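# Ein Fehler von wenigen Millimetern

Ich habe lange nichts geschrieben, und der Grund ist ein Fehler, den ich fast drei Wochen lang an der falschen Stelle gesucht habe. Ich möchte ihn hier festhalten, solange ich mich an die Einzelheiten erinnere. Deutsch ist nicht meine Muttersprache, ich bitte also um Nachsicht, wenn ein Satz etwas steif klingt.

Unser Arbeitsplatz bei Davlow ist ein Tisch mit braunem Papier und einem Raster aus blauem Malerband. Der Roboter soll Teller in einen Abtropfständer aus Holz stellen und wieder herausnehmen.
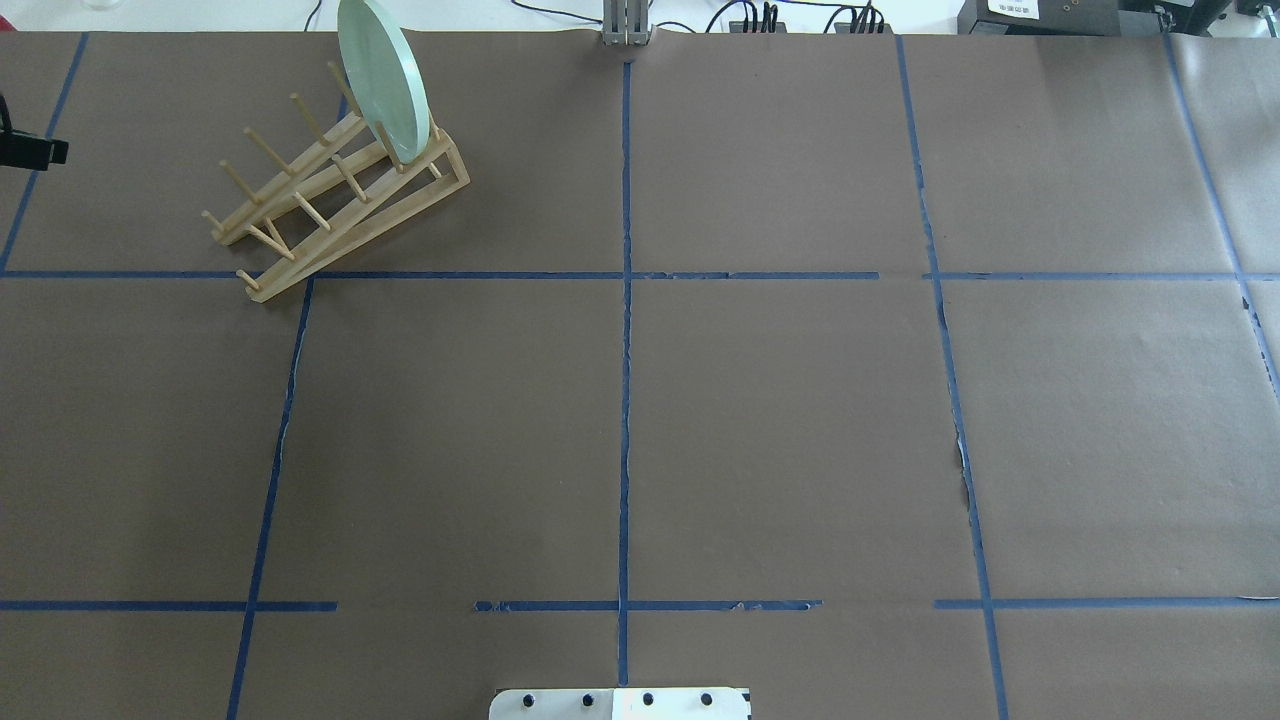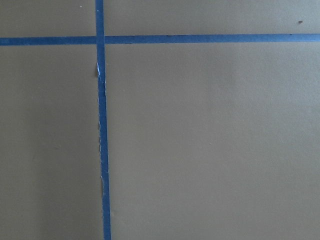 *Erstes Bild: der Tisch von oben mit Ständer und Teller. Zweites Bild: die Handgelenkkamera über einer Kreuzung im Raster, mit der beschädigten Stelle im Band.*

Zuerst die Aufgabe. Der Arm fährt mit der Handgelenkkamera über eine Kreuzung des Klebebands, bestimmt ihre Lage im Bild und korrigiert damit seine eigene Position. Wir nennen das intern »Nullen«. Danach weiß die Software, wo der Ständer steht, weil wir ihn immer nach demselben Feld des Rasters ausrichten. Das ist eine einfache Lösung und ich habe sie selbst vorgeschlagen, deshalb darf ich sie auch kritisieren.

Im Sommer hat sie gut funktioniert. Dann begannen die Teller anzustoßen. Der Greifer kam seitlich versetzt am Ständer an, der Rand des Tellers traf einen Holzstab statt der Lücke, und der Arm drückte weiter, bis die Kraftgrenze ihn stoppte. Von 420 Durchläufen in der ersten schlechten Woche endeten 19 auf diese Weise. Das klingt nach wenig. Wer aber neben dem Tisch sitzt und das Geräusch hört, wenn ein Teller gegen Holz gepresst wird, der findet es nicht wenig.

Ich habe zuerst den Greifer verdächtigt. Ich habe die Finger ausgebaut, gereinigt, wieder eingebaut und die Schrauben nachgezogen. Die Fehler blieben. Dann habe ich die Kalibrierung zwischen Kamera und Handgelenk neu gemacht, was einen ganzen Nachmittag dauert, wenn man es ordentlich macht. Die Fehler blieben auch danach. Mein Kollege Dale Petrenko meinte, es liege am Ständer, der vielleicht beim Herausnehmen ein wenig verrutscht. Wir haben also seine Position nach jedem Durchlauf gemessen. Er bewegte sich nicht.

Zu diesem Zeitpunkt war ich, ich gebe es zu, ein bisschen beleidigt von der Maschine.

Den entscheidenden Hinweis hat Kenta Wada gegeben, der in Flavcombe sitzt und unseren Tisch noch nie mit eigenen Augen gesehen hat. Er wollte nicht die Fehlerprotokolle haben, sondern die Korrekturwerte vom Nullen, und zwar alle. Es waren 2535 Einträge. Ich hatte sie nie angeschaut, sie wurden einfach in eine Datei geschrieben. Als Kenta sie als Kurve zurückschickte, sah man es sofort: Bis zu einem bestimmten Tag lagen die Werte eng zusammen, danach gab es zwei Gruppen. Die kleinere Gruppe hatte 223 Einträge, und alle 19 schlechten Durchläufe gehörten dazu.

Zwei Gruppen bedeutet, dass die Software zwei verschiedene Antworten auf dieselbe Frage gibt. Ich bin zum Tisch gegangen und habe mir die Kreuzung aus der Nähe angesehen, mit einer Lampe von der Seite. Knapp unter der Kreuzung ist das senkrechte Band eingerissen. Die blaue Schicht ist dort weg, darunter kommt etwas Weißliches hervor, und die linke Kante ist noch ein gutes Stück weiter ausgefranst. Die rechte Kante ist dagegen sauber.

Unser Programm sucht die beiden Kanten des Bandes und nimmt die Mitte dazwischen. Wenn es die linke Kante richtig findet, ist alles gut. Wenn es aber die Grenze zwischen Blau und Weiß für die Kante hält, wird das Band für die Software schmaler und die Mitte wandert nach rechts. Welche der beiden Kanten gewinnt, hängt vom Licht ab. Am Vormittag war es meistens die richtige, am späten Nachmittag öfter die falsche. Der ganze Arm hat sich danach gerichtet, sehr genau und sehr überzeugt.

Wie der Riss entstanden ist, kann ich nicht sicher sagen. Ich vermute, dass ein Finger des Greifers das Band gestreift hat. Es kann aber auch jemand von uns mit dem Ärmel oder mit einem Teller daran hängen geblieben sein. Das Raster ist auch an anderen Stellen nicht schön, es gibt Lücken und wellige Streifen, und das Papier hat Knicke. Für das Auge ist das gleichgültig. Für eine Messung ist es das nicht, und ich habe beides nicht getrennt.

Was mich im Nachhinein mehr beunruhigt als die Teller, ist das Fehlen einer Prüfung. Die Software hat ein Band gefunden, das schmaler war, als es sein kann, und hat es ohne Warnung angenommen. Bei einem Teller ist der Schaden klein. Dieselbe Routine läuft aber auch in Trekemgate, und dort arbeitet man mit schwereren Teilen und einer höheren Kraftgrenze. Ich habe die Kollegen dort noch am selben Abend angerufen. Sie haben die Routine abgeschaltet, bis die Korrektur fertig war.

Geändert haben wir bis jetzt Folgendes:

- Die gemessene Breite des Bandes muss innerhalb enger Grenzen liegen, sonst hält der Arm an und meldet sich.
- Genullt wird an drei Kreuzungen. Wenn eine davon nicht zu den anderen passt, gilt keine.
- Die Kraftgrenze beim Einsetzen ist niedriger. Das kostet etwas Zeit pro Teller.
- Die Korrekturwerte erscheinen als Kurve auf dem Bildschirm neben dem Tisch.

Im Oktober wollen wir auf gedruckte Marken umsteigen, die fest auf einer Platte sitzen. Dale ist dafür, ich eigentlich auch, obwohl mir das Klebeband ans Herz gewachsen ist. Bis dahin kleben wir das beschädigte Stück neu, und ich ziehe es diesmal am Lineal entlang.

Falls jemand eine ähnliche Kantensuche verwendet und einen guten Wert für die erlaubte Abweichung der Breite kennt, würde ich mich über einen Kommentar freuen. Unser Wert ist im Moment geraten.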